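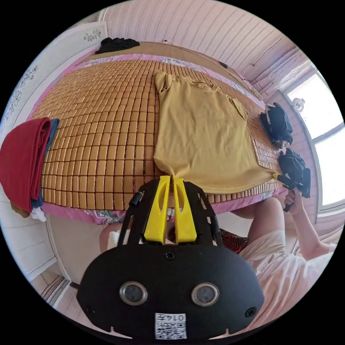 Chapter 4. Folding and Storing Clothes

Reading time: 5 minutes

Folding is the part of laundry work that most households do every week and almost no household teaches. A child learns it by looking at a parent, and the parent learned it in the same way, so the habits of one family can be very different from the habits of the next. In this chapter we begin with the T-shirt, for the reason that it is the garment which most readers own in the largest number. We also begin on the bed. A T-shirt spread flat on a bamboo-tile mat, like the mustard-yellow one, has a firm surface under it, and the creases across its middle can be seen and removed with the palm before the first fold is made.

In Chapter 3 you studied washing and drying. You should now be able to read a care label and decide if a garment is to be dried on a line or on a flat surface. The present chapter takes the clothes from that point and follows them until they are in the drawer.

4.1 The folding surface

Any flat place which is longer than the garment can be a folding surface. A table is good for the back, as the person can stand straight. Many homes have no free table, and the bed is used. A soft mattress gives way under the hand, and the fold lines come out crooked. A hard mat laid on the sheet corrects this in large part. Mats made of small bamboo blocks are sold for sleeping in hot weather, and they are cool and smooth. The dark seams between the blocks run in straight lines, and a beginner can use them as a ruler: put the hem along one seam and the side of the shirt along another.

Before you begin, run your hand over the mat. A block with a broken corner can catch a thin knit fabric and pull a thread.

Clothes which are waiting to be folded should be kept at one side of the bed and clothes already folded at the other. When both are in one pile, the finished work is soon disturbed. Small items go to the bottom of such a pile and are found again only when somebody looks for them — socks most of all.

4.2 Words used in this chapter

The hem is the finished bottom edge of a garment. The collar is the band at the neck. The shoulder line goes from the collar to the top of the sleeve. The body is the part between the two side edges. When we say "fold in," we mean toward the center of the body. When we say "fold up," we mean from the hem toward the collar.

4.3 A case from practice

Marisol Quintanilla kept the linen room of a small guest house, the Plurnetti, during one August when it was full. She had 41 shirts of the staff to fold each morning, besides the towels. At first she folded each shirt in the air, holding it by the shoulders, as her mother did. The shelves were 70 centimeters wide, and the piles leaned and fell. She then moved to a flat surface and folded every shirt to the same width with a piece of cardboard. The work was slower for the first days and afterward it was faster than before. Her notes are the base of the exercises in section 4.6.

4.4 Preparing the shirt

Lay the shirt with its front side down if you want a printed design to show after folding, or front side up if the shirt is plain. Keep the hem near to you. Pull both sleeves out to the sides and compare them — a sleeve that is twisted at the seam will make a lump inside the fold. Press with an open hand from the center of the body to the sides, then from the collar down to the hem. Do not stretch the collar. Creases that stay after two passes of the hand need an iron, and ironing is treated in Chapter 5.

When the shirt lies flat and the hem is straight, continue with the first side fold in section 4.5.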